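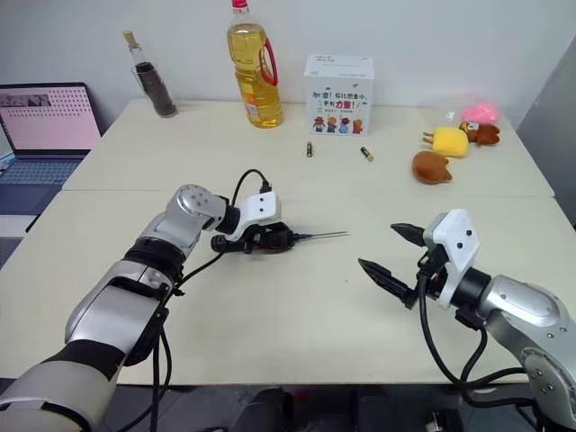
Figure 1. Workspace with both arms over the table. The left gripper holds the probe tool; the right gripper is open.

3.2 Handover trials with a thin tool

Our question was whether a policy trained on demonstrations could keep the tip of a thin tool within tolerance during a two-arm handover when unrelated objects stayed on the table. Earlier groups in the Seden lab cleared the surface first. We left bottles, batteries, a printed box and plush toys in place and changed their layout between blocks.

Demonstrations were collected in September by Adjoa Agyeman and Ivars Butkienė. After removing runs with dropped video or joint data we kept 2,446 segments. Each segment starts with the tool already held by the left gripper and ends when the right gripper has closed on it and the left has opened. Images were taken from the head camera only.

Two policies were compared. The baseline received the full image. The second received a crop centered on the left gripper, computed from the arm's joint angles – no object detector was used. Both were trained with the same settings and tested on 45 handovers each, in blocks of 15.

A trial was scored as a failure if the tip moved more than 5 mm from its planned path or if the tool was dropped. The cropped policy failed less often in every block. Most baseline failures came when a plush toy lay close to the tip, and the right arm approached too high. Cirilo Mendoza rescored one block without knowing which policy was running, and his scores matched ours except for a single trial, which we kept as a failure.

The crop depends on good joint calibration. We did not test how much drift it can tolerate.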